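Sullel Greifer-Kit am Steckpanel einrichten: Anleitung Schritt für Schritt

Stand: Freitag, 4. Dezember 2020

Das Greifer-Kit von Sullel wird mit Fingern, Handgelenkkamera und der Software Rondance geliefert. Ich benutze es seit Juni und beschreibe, wie man damit die erste Aufgabe am senkrechten Panel einlernt. Im Handbuch ist dieser Teil leider sehr kurz.

Was Sie brauchen
- das Kit, Artikelnummer 2883
- einen Arm mit dem Adapter von Kang
- ein Panel mit Haltern, gekauft oder selbst gedruckt
- zwei Innensechskantschlüssel, sie liegen im Karton

Schritt 1: Greifer montieren
Schalten Sie den Arm stromlos. Setzen Sie den Greifer auf den Adapter und ziehen Sie die Schrauben über Kreuz an, zuerst nur leicht. Das Kamerakabel führen Sie in einer lockeren Schlaufe nach hinten.

Schritt 2: Nullpunkt setzen
Öffnen Sie in Rondance das Menü „Greifer“ und wählen Sie „Referenzfahrt“. Die Finger fahren einmal ganz auf und ganz zu. Wenn die Fahrt mit Fehler 14 abbricht, ist meistens das Kabel eingeklemmt.

Schritt 3: Panel anfahren
Stellen Sie die Geschwindigkeit auf die kleinste Stufe. Fahren Sie den Greifer von Hand vor das Panel und speichern Sie dort den Punkt „Start“. Danach nähern Sie sich in kleinen Schritten der Stelle, wo die Fingerspitze arbeiten soll.
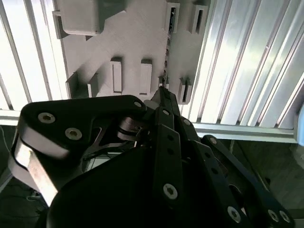 Bei engen Spalten speichere ich immer zwei Punkte, einen kurz davor und einen am Ziel. Zwischen diesen Punkten soll der Arm nur gerade fahren, also bitte „Linear“ einstellen und nicht „Gelenk“.

Schritt 4: Testlauf
Lassen Sie das Programm zuerst ohne Werkstück laufen, mit der Hand am Not-Halt. Die Wiederholung ist nach meiner Erfahrung gut. Weniger gefällt mir, dass Rondance die Punkte beim Update von Proswood-Steuerungen nicht übernimmt. Exportieren Sie deshalb die Datei vorher unter „Projekt sichern“.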